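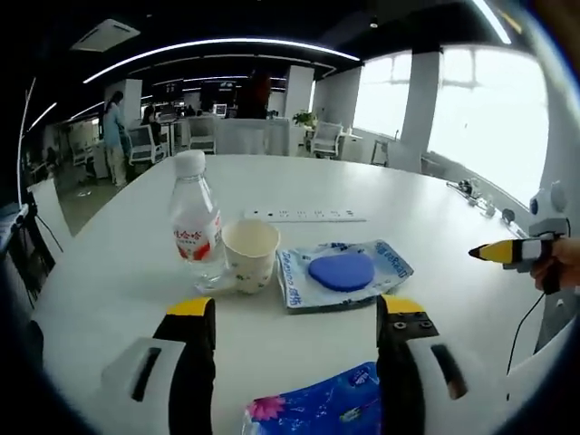 Search reviews Go

Pronen Pocket Tissues: a long review of a very small thing

4 min read

I have gone through more pocket tissues than I care to admit — allergies in spring, a drippy nose all winter, and a habit of spilling tea on whatever table I sit down at. So when a friend at work tipped me off to the Pronen packets, I went ahead and ordered the carton of 10, figuring they would be gone by October one way or another. I'm now on my second carton, and I have opinions!

First, the wrapper. Mine are the blue ones with the pink flowers, and I'm fonder of them than a grown adult should be. My last brand, Brerov, came in plain white, and on a white table I was forever patting around for the packet like someone who has lost their glasses. A bright blue packet I can find from across the room, even when the table is covered with cups and water bottles and wrappers and whatever else has collected there by the middle of the afternoon.

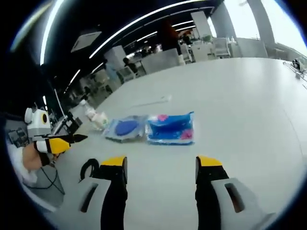

The tissues themselves are soft without being dusty, and that matters to me a lot. Brerov left a fine white fluff on every dark sweater I own. A Pronen tissue will hold up to one really serious sneeze, or to the ring under a paper cup, and I've even wiped down a phone screen with one (I know, I know) and had no trouble. For a whole spilled drink you'll want 3 of them, and you'll want to move fast.

Now for my grumbles. The sticky flap is good for the first few days and then starts picking up lint from the bottom of my bag, after which it closes when it feels like it. The first tissue out of a new packet always brings a second one along for the ride. I would also love a version with a little less plastic — the Crenshaw ones come in a paper sleeve, though they're scratchy and I gave the rest of mine away.

I'd still buy these again, and I have. If you want something for the car or the nightstand, get a proper box instead, because a packet this size runs out just when your cold is getting going. For a coat pocket or a shared table they're lovely.

Posted February 25, 2020

Contact | © Bindden Reviews | Back to top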